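Machines and Chores – handout 6
Can they do it yet? Packing, folding, clearing up
Version of May 29, 2025. Replaces the November one, bin that.

Read before the session. The Usdale reader has the longer version of sections 2 and 4. Bring a pen, we'll be marking up the task sheet by hand.

1. Where we got to last time

Floor cleaning: yes, mostly, for years now. Mowing: yes if the lawn is dull enough. Dishwashing: yes but the machine doesn't load itself, and loading is the bit people argue about. So the general pattern – a chore gets solved when somebody manages to turn it into a box you put things in. The putting in is left over.

Same on the shop floor. Sealing, labelling, weighing, wrapping, stacking onto a pallet, all old news. What is still done by hand in a great many small places is the mixed stuff. Six different items into one gift box. Two socks that match. A lunch tray.

2. The gift box problem

Take gift packing because everyone has done it. Box, lid open, handful of sweets, put them in so the lid shuts and it looks decent. A child of five manages most of that. Try writing down what the child knows and you fill a page quite fast:

– which end of a bar to pick up
– that a bag of gummies sags and a tube doesn't
– that round things roll when nudged
– when to stop pushing
– big things first, usualy, then small things in the gaps
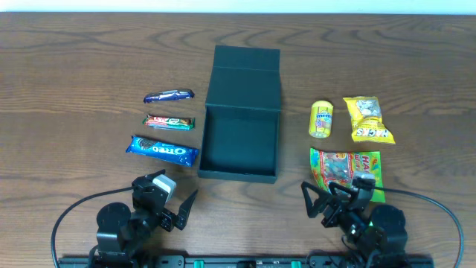
Two arms help, in principle. One can steady the box while the other loads it. In practice plenty of set-ups use two arms as two single arms, left one does the left side, right one does the right side, and they keep out of each other's way. Fine for reach. Doesn't get you the steadying. Ask of any demo: did the arms ever work on the same object at once? Write it in the margin.

Also note how much an item's wrapper matters. Shiny film throws light about, so the outline seen from above moves when the lamp moves. Bars in crimped wrappers have a flat tail at each end which is easy to pinch and gives a bad grip, the bar swings. Bags: pinch the top seam or pinch the middle? Seam is neater. Middle is safer if the bag is half full of air. We'll argue about this.

3. How to read a success rate

Worked case. D'Souza is our made-up-for-teaching name for the packing bench, the trials themselves are in the Usdale reader, table 2. The bench ran 382 attempts at putting one sweet item in an open box. 204 were counted as good. So a bit over half. Sounds poor, sounds promising, depends who is selling.

Before you use the number, ask:

– what counts as good? In the box at all, or in the box and the lid shuts?
– who reset the table between goes, and did they put things back in the same spots?
– were the failures bunched on one item? (In table 2 they are. Bags.)
– how long did each go take? A packer who needs a minute a sweet isn't a packer.
– did a person step in, and was that go thrown out or kept?

Last one catches a lot of people out. If you throw out every go where someone reached in, your rate goes up and your machine is no better.

Chains of steps. If one placement works nine times in ten and the box needs six placements, you get a full box a bit over half the time. Do the sum yourselves. This is why single-item clips look so much better than whole-job clips. Kaltovura's sales sheet gives the single-item rate only, have a look at the small print on the back.

4. Why the last two centimetres are hard

Getting above the box is easy. Any arm can do that. Trouble starts once the fingers are below the rim. The walls are close, the fingers are wide, the camera's view is blocked by the hand doing the job. People switch to touch at that point without noticing. Most cheap grippers have very little touch, sometimes only the motor current, so they are more or less guessing.

Three ways round it that you'll meet in the reading:

a) Drop from above the rim. Quick, untidy, all right for bags and awful for anything that has to lie straight.
b) Lower to the floor of the box, then let go. Tidy, but the fingers need room to open again and there may not be any.
c) Let go early and press down from the top. Good for soft packs. Squashes crisps. Can also pop a bag, though less often than you'd think.

Ulosau's bench uses (a) for everything and then shakes the box. Crude, I quite like it.

Mind the lid as well. Hinged lid standing up at the back is a wall the planner has to know about, and if it's a light box one knock shifts the lot and every stored position is wrong by a finger's width.

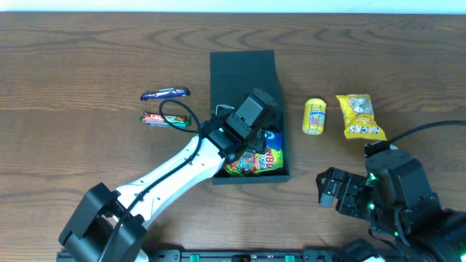
5. Cost, very short

A lab can put up with a slow arm. A shop can't, or only at night. Usdale's worked sum is for an order of 1,000 boxes with a person packing 72 an hour, so just under 14 hours of work. Redo it with a machine at a third of that speed which needs somebody called over for one box in ten. Count the calling over. Leave out the price of the arm the first time through, then put it in.

Homes are a different sum. No wage to save, slow is ok if you're out, but every kitchen is laid out differntly and there's no technician in the next room.

6. For the session

– Pick one chore from your own home or job. Split it into steps small enough that each has a clear yes or no at the end.
– Mark each step: done now / done in a lab / not done. Say what you're basing that on.
– Circle the step where touch takes over from sight.
– Bring one packaged item you think a two-finger gripper would struggle with. Nothing that leaks please.

Reading for next time: Usdale reader, section on folding, skip the maths. Room as usual, side door.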